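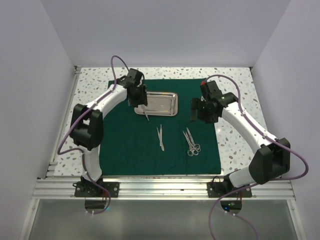

Surgical instruments and a steel tray on a green cloth.

Doubters wanted: instrument counting study

Every few years someone sells theatres a new counting sheet and promises fewer mistakes. Kozma has read the claims and isn't convinced. We want 18 scrub nurses or theatre technicians to try the Siline sheet against plain pen and paper and tell us whether it earns its price.

You'll need 5 years in theatre and a low tolerance for sales talk. There are 6 evening sessions in July, starting at 6 pm, paid at £26 each plus bus fare. Siline's makers aren't paying for any of this and won't see the results early.

If you already love the sheet, or sell it, please don't apply. Write a few lines on the last "improvement" that wasted your time and send them to Leen Chamoun at Kozma.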